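Who Pays for Your School? (And Why Does It Take So Many Meetings?)

Your school has lights, desks, a roof and a pencil sharpener that eats pencils. All of it costs money, even the pencil sharpener. If you go to a public school, you've probably noticed that no one stands at the door in the morning collecting tickets. So who is paying?

Mostly, the people who live near you are, along with people who live far from you and have never heard of your school. They pay through taxes. Tax is money that people and businesses have to hand over to the government so it can pay for things everyone shares, like roads, fire trucks and fractions.

To see how it works, let's visit the Lendska School District. Lendska has four schools and 1349 students, one of whom is always looking for a missing shoe.

What is a school district?

A school district is a group of public schools that share the same bosses and the same bank account. It has edges, like a town does, and sometimes they're odd edges. Lendska's runs down the middle of Stikton Road. Kids on the north side go to school in Lendska. Kids on the south side go to school in Plodenora, and wave at their neighbors from a different bus.

The people in charge of the big decisions are the school board. In most of the United States, grown-ups who live in the district vote to choose them. Board members usually have other jobs, so they meet in the evening, in a room with folding chairs and a microphone that squeaks.

The board picks a superintendent to run the schools from day to day. This is a long word for the person who has to decide about snow days. If you have ever looked out the window at 5 a.m. and hoped very hard, the superintendent was probably looking out a window too.

Three pots of money

School money comes from three main places.

The first is local. In many places this is property tax, which is paid by people who own houses, land and stores. Owners pay it whether or not they have kids in school, and some of them bring this up at meetings.

The second is the state. Each state has its own recipe for sharing money among its districts. It looks at how many students there are, what kind of help they need and how much the town can raise by itself. These recipes are called funding formulas. They are long, and the people who understand all of one can get quite lonely at parties.

The third is the federal government, meaning the government of the whole country. For most districts this is the smallest pot. A lot of it is meant for certain jobs, such as school lunches or extra help for students with disabilities.

Money with strings on it

You might think that once the money is in the bank, a district can spend it on whatever it likes. A climbing wall! A school llama!

Sadly for the llama, much of the money comes with rules. Lunch money from the government has to go to lunch. Money for building a gym has to build a gym. If you got a birthday check from your aunt with "FOR SOCKS" written on it, you already know the feeling.

There is another big difference, and your kitchen can explain it. A toaster is something you buy once and keep for years. Bread is something you buy again and again until the end of time. Districts have toaster spending too: new buildings, new roofs, new buses. It's called capital spending. Bread spending is called operating spending, and it pays for things like salaries, electricity and paper.

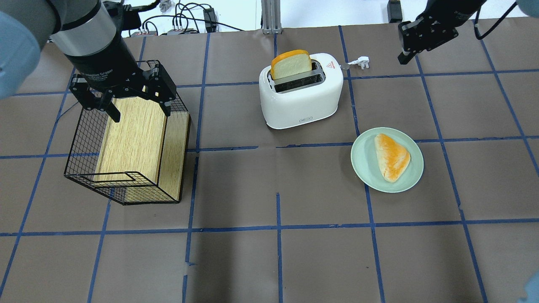
Where does it all go?

Mostly to people. Schools are full of them. Teachers, bus drivers, nurses, cooks, librarians, custodians and the person in the office who knows everybody's phone number all get paid for their work. In nearly every district, pay and benefits (things like health insurance) are the biggest part of the budget by a long way.

After that come the buildings. They need heat in January and somebody to fix the door that won't close. Then there are buses and fuel, then books, computers, paint, paper towels and the little rubber feet for the bottoms of chairs.

Last year Lendska's smallest school spent $944 on glue sticks and other art supplies. At the board meeting, one resident asked if the children were eating them. The board promised to look into it.

Making a budget

A budget is a plan for money. It says how much you expect to get and what you expect to do with it. You can make one for your allowance. A district's works the same way, with more pages.

Step 1: Guess how many students are coming
Next year's students haven't signed up yet, and a few are still busy being four years old. So the district looks at how many babies were born in town, how many families moved in and how many moved away. In Lendska, the guessing starts in November.

Step 2: Ask everybody what they need
Principals send in lists. The lists are always longer than the money. The middle school would like a new kiln. The high school would like a new track. The bus garage would like a bus that starts.

Step 3: Choose
Here's where it gets hard. Every dollar can be spent only once, so saying yes to one thing means saying no to something else. Economists (people who study how we make choices like these) call the thing you gave up the opportunity cost. If Lendska spends $3000 on new library books, the opportunity cost might be the trombones it could have bought instead. Some people feel this is a very fair trade, and several of them live next door to the band room.

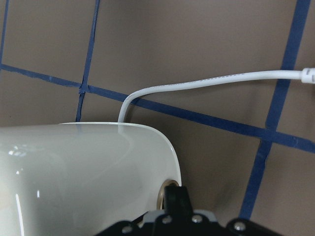 Step 4: Let people complain
Before the board votes, it holds a public hearing. Anyone can come and talk, usually for a few minutes each. Some people think the district spends too much. Some think it spends too little. One or two think they are at the meeting about parking.

Step 5: Vote
The board votes on the budget. In some states the voters get a say as well, on the whole budget or on part of it. If the answer is no, it's back to Step 3, with less money and more sighing.

Is it fair?

People have argued about this for a very long time, and they haven't finished.

Say the town of Tang has a big factory that pays a lot of property tax, and Plodenora has mostly small houses and a pond. The pond pays nothing. Tang can raise plenty of money for its schools without much trouble. Plodenora has to work harder to raise less.

State money is supposed to help even things out. How well it does the job depends on the state, and on whom you ask.

Can kids do anything?

You can't vote yet, but you can go to a board meeting and listen. Many boards let students speak, and some have a student member. You can also write to the board. Say what you'd like changed and why, and if you know what it costs, put that in too. Board members get plenty of letters asking for things and very few with a price attached.

Words to know

Budget: a plan for getting and spending money.
Capital spending: money for big things that last. Toasters, roofs.
Operating spending: money for everyday things that run out. Bread, paper, glue sticks.
Opportunity cost: what you gave up when you picked something else. See trombones.
Property tax: a tax on land and buildings. Ponds may vary.
Superintendent: the person who runs the district. Please stop emailing them about snow.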